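Coursework > Finance and Markets > Student Reports

Testing a Simple Momentum Rule on Two Small Stock Portfolios

Tags: Investing, Technical Analysis, Student Work

8 min read

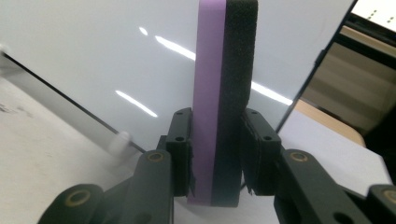 Edin Pavlović

1. Why I chose this topic

In our course on financial markets we had two lectures on moving averages. The lecturer showed us some charts where the rule looked very good, and several students asked if it also works when you must pay for every trade. She told us to find out for ourselves. This report is my answer for a small and limited case.

The rule I tested is old and well known. You calculate the average closing price of a stock over a number of past days. When the price closes above this average, you hold the stock. When it closes below, you sell and keep cash. The idea is that prices which have been rising will often rise a little longer, and that you will be out of the market in the worst part of a fall.

I wanted to know two things. First, does the rule give a better return than buying the stocks and doing nothing? Second, does it make the losses smaller on the way? In the lectures these two questions were often mixed together, and I think they should be answered separately.

2. Data

I used 887 trading days of daily closing prices. They come from the teaching database of our department, where company names are replaced with code names so that students do not choose their favorites. Dividends are already included in the prices. The last trading day in my data is the one before 3/7/20, when I downloaded the file.

I built two portfolios. The first one I call Rellero, after the largest company in it. It contains industrial and transport companies, which move a lot with the economy. The second one I call Dedia, also after its largest company. It contains food, water and electricity companies, and is much calmer. In each portfolio every stock has the same weight at the beginning.

One company, Gatirlow, was a problem. It had a stock split in the second year, and in the file the split was not corrected. On the chart it looked as if the company lost half of its value in one night, and of course my rule sold it at once. I found this mistake only after I had written a first version of my results, because I had looked at the totals and not at the single stocks. I corrected the older prices by hand and ran everything again.

3. Method

All calculations were made in a spreadsheet. I know that a program would be faster, but in a spreadsheet I can see every step, and my supervisor, Ishbel MacRitchie, could check the formulas without installing anything.

For each stock I calculated a short average of 20 days, a middle one of 50 days and a long one of 200 days. I tested the rule with each average alone. The signal is taken from the closing price of one day, and the trade is made at the closing price of the next day. In my first plan I traded on the same day as the signal. Dr. MacRitchie explained to me that this is not possible in real life, since you know the closing price only when the market is closed. The change made the results of the short average clearly worse.

For each trade I took a cost of 0.2 percent of its value. Cash earns nothing in my model. This is a little unfair to the rule, but interest rates in the period were low, and I did not want to add another assumption.

To measure the losses I used the maximum drawdown. It is the largest fall from a high point of the portfolio to the next low point before the old high is reached again.

4. Results

4.1 The Rellero portfolio

Before costs, the 50-day average gave a slightly better return than buying and holding. After costs this advantage disappeared. The 20-day average was the worst of the three. It traded very often, and many of these trades were small losses in months when prices only moved sideways.

The 200-day average traded rarely. Its return after costs was a little below buying and holding, but its maximum drawdown was much smaller. It was out of most of the stocks during the big fall at the end of the second year. It also came back late, and missed the first weeks of the recovery. On the chart these two effects are easy to see one after the other.

4.2 The Dedia portfolio

Here none of the averages was useful. The prices moved slowly and stayed close to their averages, so the signals changed many times with no real trend behind them. The drawdown of the portfolio was small from the start, and the rule could not reduce it by much. In the last weeks of the data the fall was so quick that the 200-day average gave its signal when a large part of the loss was already made.

5. Discussion

My results suggest that the rule works more like an insurance than like a way to earn more. With the long average, an investor in the first portfolio paid some return and received smaller losses. If this is a good exchange depends on the person. Someone who needs the money soon may say yes.

My classmate Đinh tested a similar rule on currencies and found that the short average was best. We compared our files for an evening and could not find an error in either of them. I believe the difference comes from the costs, which in his model are much lower than in mine.

There are clear limits. My period contains only one long fall and the start of a second one. All the companies in the database still exist today, so failed companies are missing, and this makes every result look better than it should. I also tested only three lengths. I could have tried many more until one looked excellent, but then I would have found the best number for the past and learned nothing about the next year.

6. Further work

I would like to repeat the test with weekly prices, which should reduce the number of trades. I would also like to add a small band around the average, so that a stock is sold only when it is one or two percent below it. I tried this quickly for one stock in the Dedia portfolio, and it removed many of the useless trades, but one stock is not enough to report.

The spreadsheet, with the corrected Gatirlow prices on a separate sheet, is saved in the course folder.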